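Karex Goalie Stick, Senior
Gulport Hockey Supply

Goalie > Sticks > Senior

Price: $275
In stock at the Ferdale store and online
Last updated 7 February 2026

Hi again from the goalie corner of the shop. If you've bought a stick from us before, you know I write these pages myself, and you know I go on a bit. Skip to the sizing part if you're in a hurry, I won't be offended.

I've been playing the Karex since the start of the season, mostly in a beer league with a very generous idea of what counts as defense. I wanted a lot of ice time on it before I put it up on the site, because the last stick I got excited about after one skate was a disaster (some of you bought it, and I'm still sorry). The Karex I feel good about. It's the stick in my bag right now, and the backup in my bag is another one.

What it's like to play with

The first thing I noticed was the balance. A lot of composite goalie sticks feel great in the upper hand and then kind of clunky down at the paddle, like somebody bolted two different sticks together. The Karex sits level in your blocker hand. I could poke check with it on the first night without that half second of wondering where the heel was going to end up. It's light, sure, everything is light these days, but it doesn't feel hollow. Shots off the paddle make a nice dull thunk and the stick stays put!

Rebounds off the blade are pretty lively. I like that, I'd much rather send a puck hard into the corner than leave it sitting by my toes, but if you're coming off foam core wood you'll want a few practices to get used to it. My first week I fired one straight off the blade and onto the tape of the other team's best player. Top shelf. We lost that one.

Puck handling is where I had the most fun. The curve is a mid curve with a slightly open face, close to what most companies call a P31, so you can still get the puck flat on your backhand and you can also lift it off the glass when you're in trouble. I am not a great passer and this made me an okay passer. My defensemen have started going up the wall and waiting for it, which I find very flattering and also a little stressful.

Shape and grip

The shaft has rounded corners and a light texture that runs from the top down to the shoulder of the paddle. No sticky coating. I hate the sticky coating, it eats the palm out of a blocker by February, so I was happy to see they'd left it off. If you want more grip up top, wrap a candy cane of cloth tape under the knob and you're set.

The shoulder is a bit more sloped than the Kusuma we also carry. That helps if you slide your hand down for a paddle-down save or to shoot. If you like a hard square shoulder that your finger locks against, try both before you decide. Come by the store, pick them up, stand in your stance in the aisle. Everyone does it.

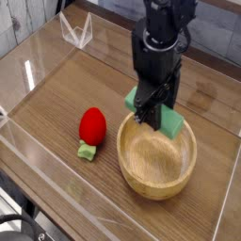
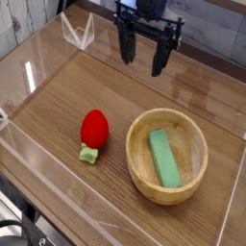 Sizing

Please don't buy your stick by your height alone. Paddle length is what matters, and it depends on how low you get in your stance and how long your arms are. Put your skates on, get down like there's a shot coming from the point, and have somebody look at you from the side. The blade should be flat on the ice with your blocker resting just at the top of the paddle. If the heel is lifting, the paddle is too short. If your blocker elbow is winging out, it's too long.

We stock the Karex in 4 paddle lengths, regular and full right. By full right I mean the stick for a goalie who catches with the right hand, and yes, I know the naming is a mess. Check the little drop-down before you order. Wrong-hand orders are the most common return I get, and I've done it to myself too.

If you're between sizes I'd go with the shorter one. A short paddle makes you get lower, and most of us in the adult leagues could stand to get lower (me especially, from the third period on). Growing teenagers can go a little long.

How it holds up

So far so good. Mine has the usual chewed-up toe and a couple of scuffs on the paddle where I whack the posts to find my net. No soft spots in the blade yet. Composite sticks don't give you the same kind of warning a wooden one does, so make a habit of flexing the blade gently with your hand after games and listening for a crackle. If you hear it, that stick is a practice stick now.

Tape the whole blade, heel to toe, and change it more often than you think you need to. I use white so I can see where the puck has been hitting. Wax is up to you. And don't leave the stick in a hot car or leaning on the heater in the locker room. I see bent shafts come in every winter and that's nearly always the story.

Who I'd skip it for

If you're in your first year of playing goal, I'd put you in a foam core stick for under $100 and tell you to spend the rest on a chest protector that fits. You'll be heavier on the stick side for a while, but you won't cry when it breaks. The Karex makes sense once you're skating a couple of times a week and you know what you want from a curve.

I'd also steer away from it if you play a very blocking style and never touch the puck behind the net. It'll do the job, you'd just be paying for a blade you aren't using.

Warranty and returns

The Karex comes with a 2 month warranty against breakage, starting the day you get it. Keep your receipt email. If it snaps, hang on to both pieces, take a photo of the break and of the serial sticker on the shaft, and write to me at the shop. Please don't peel the sticker off! I know it's ugly. I can't do a warranty claim without it.

Unused sticks can come back for a refund or exchange as long as there's no tape on them and they haven't been cut down. Once you've put a saw to the shaft it's yours.

Shipping

Goalie sticks go out in long boxes and the carriers charge extra for them, so you'll see an oversize fee at checkout. Buy a pair and they ship in one box for the one fee. Pickup at Ferdale is free, and if you pick up I'll cut the shaft to length for you while you wait, as long as there isn't a line for skate sharpening.

Goes well with

Cloth tape, white or black
Foam knob, slip-on
Stick wax, puck shaped
Kusuma Goalie Stick, Senior (the squarer shoulder one I mentioned)

Questions about curve or paddle length? Use the contact form and pick "goalie" from the list so it comes straight to me. Tell me what stick you're using now, what you like about it and what bugs you, and which hand you catch with. I usually answer in the evening, unless I have a game.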